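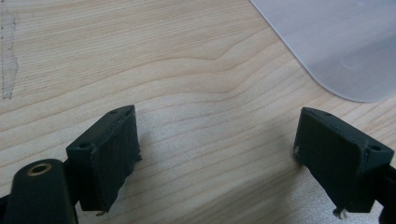 Talks > Small Launch Evening > Speaker notes

Opening. Start with the rocket that didn't go, as everyone in the room will have read about the ones that did. Gellus stood on its pad for most of April with a full payload and a very patient press officer. Say hello, say who I am, skip the joke about parking. Then hold up a hand flat and ask them to think of a tabletop with the grain running lengthways in long, slightly wavy lines, and in the middle a place where the lines dip and come up again. A pressure trace from a healthy tank looks like those lines. The dip is what the Gellus team saw 70 seconds before ignition, and the dip is why I have a talk.

(Slow down here. Last time I got through the first five minutes in two.)

What Gellus is. Two stages, one engine on the upper one, built to put small satellites into low orbit for people who can't afford to share a ride with a bus-sized neighbour. 189 kilos to orbit on a good day. It hasn't had a good day yet, but the number is on the brochure and I'm told it was calculated by someone.

What went wrong. A valve made by Longo, on the liquid oxygen side, closed a fraction late. The computer noticed, objected and stopped the count, as it had been told to. The commentary called this "an anomaly". Ask the room for their favourite words for "it broke". Take two or three, no more, or we'll be here until the bar shuts.

Then the waiting. You can't just have another go after lunch. The oxygen has to come out, the tank has to warm up, and somebody has to climb up and look. They swapped the valve. The new one did the same thing. This is the point at which an engineer stops blaming the part and begins looking thoughtfully at the person who wrote the procedure.

Graziella Zanetti ran the propellant team. Tell the story of her reading the chill-down sheet aloud in the canteen, line by line, to people trying to eat. Line 30 asked for the valve to be cycled before it had reached temperature. It had been copied over from Skestetti, the old test rocket, which used a warmer fuel and never minded. The line had sat there through every review. I was in two of those reviews. Own up to this, pause, let them enjoy it.

The fix. They moved one line further down the page. No new hardware, no new software, a great deal of new paperwork. The count then ran clean to the end in a full rehearsal, and the weather closed in for a week, which I mention for completeness.

Middle bit, if time allows. Compare with Pestov, the other small launcher everyone will ask about. Pestov uses kerosene and a simpler tank layout, and its team will tell you so whether or not you've asked. Be fair to them. Their trouble was the fairing, the nose cone that splits open in flight, which in their case opened by half. Half a fairing is heavier than you'd like and the satellite can't get out. They were very decent about sharing the data, and I've borrowed their sketch for the whiteboard. Draw it large. My arrows always come out looking like fish.

On scrubs in general. A scrub costs fuel, crew hours and the goodwill of anyone who brought children. A lost rocket costs the rocket. Most people in this room know that already and still groan when the clock stops — I certainly do.

Likely questions:

When is the next attempt? When the range gives them a slot. Don't guess. I guessed on the radio once and still get letters.

Why not test the procedure on the ground first? They did, with liquid nitrogen, and the valve behaved perfectly. Nitrogen is colder than oxygen but a good deal lighter, and the timing came out differently.

Is there room for another small rocket? Ask me after the talk, near the crisps.

Close. Thank the hall, thank Graziella if she has turned up, remind them the sign-up sheet for the tracking station visit is by the door. Take the clicker out of my pocket before leaving. It belongs to the library.

Related talks
How to lose a weather balloon
Reading a countdown without falling asleep
Skestetti: the test rocket that wouldn't retire
Fairings and other things that should open
An evening with the tracking station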